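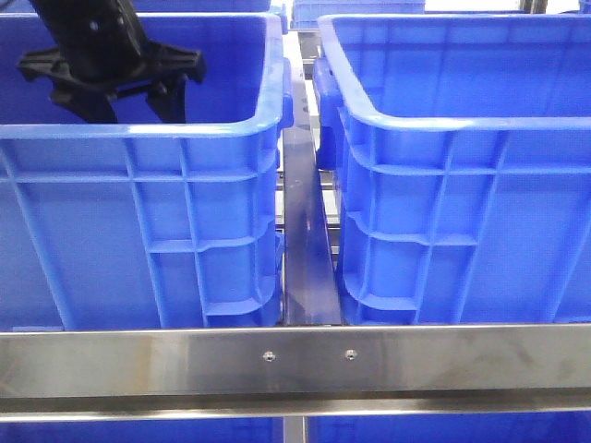 October 2021

Long Saturday, and I only meant to stay through lunch. The goal was to get the approach planner to stop being such a coward around the crate rims. We've got this rule left over from July that says the gripper has to come down through the middle of the opening, nice and safe, and then slide over sideways once it's inside. Works fine until whatever you want is jammed in a back corner, and then the slide takes forever or the solver gives up. So today I let it go straight for the corner. The fingers went in spread apart at the back left of the crate, with those wide plate arms above them, and I sat there with my hand over the stop button like a parent at a swimming pool. I hate those arms. In the collision model they're one fat box, and when the gripper is anywhere near the back wall that box just swallows the rim and the planner screams at me. The real thing flares out like wings and has a lot more air under it than the box thinks.

So that was my morning, replacing the box. I split it into smaller convex pieces and then spent way too long getting them all attached to the right link (one was hanging off the wrist for an hour and I couldn't figure out why it looked like the gripper had grown a tail). Planning got slower, of course. It went from 63 milliseconds to 90, which I can live with! Naledi Sibiya says I can live with it too, although she also says I should be doing a coarse check first and only bringing in the detailed pieces when the coarse one fails. She's right and I'll do it Monday.

The crates are their own headache. They're all that same deep blue with ribs all over the outside, and the rim comes back from the depth camera as this wobbly ribbon. Bayram (our perception node, for future me who has forgotten all the code names) fits a rectangle to the rim and calls it a day. But the corners are round! The fit puts a sharp corner out where there's only air, and then the planner carefully avoids a piece of plastic that doesn't exist. I put in a corner radius as a fixed number for now. Ugly, but it's the same crate style everywhere on our rack, so who cares. I'll care in a year, probably.

The other thing I found is the handles. Two neighboring crates have their handles facing each other across the gap, with the metal divider in between, and every so often Bayram grabs a handle edge and decides that's the rim. Then the whole rectangle shifts sideways and the planned path wants to go down right where the divider is. I don't love that. I added a height check that throws out any edge sitting lower than the top of the rim, and then replayed 2,000 saved depth frames through it. It caught every bad one I'd tagged, plus a couple I hadn't, and I'm pretty pleased about that.

After lunch (a granola bar, a sad one) I kicked off the long run in Skarilen, our simulator. 4,000 random corner targets, new collision model, new rim fit. I'd hoped to see it finish before I left but the logger filled up the disk partway through, because I'd left the debug point clouds on. AGAIN. I did this in July too and swore I'd write a check for it. Cleared the disk, turned the clouds off, restarted, and now it can chew on that overnight.

Still bugging me: the retreat move. Going in is good now, but coming out of the corner the planner likes to twist the wrist before it's clear of the rim, and I can't tell if that's the cost weights or the seed it gets handed from the grasp pose. My money's on the seed. I tried locking the wrist for the first part of the lift and it behaved, but that feels like a bandage - and I've got plenty of those in this code already.

Drove home with the radio off, thinking about seeds. Leftover soup for dinner. Need to text Naledi about the Hiltthorpe branch before she merges it, since my rim changes touch the same file and I really don't want to spend Monday untangling that.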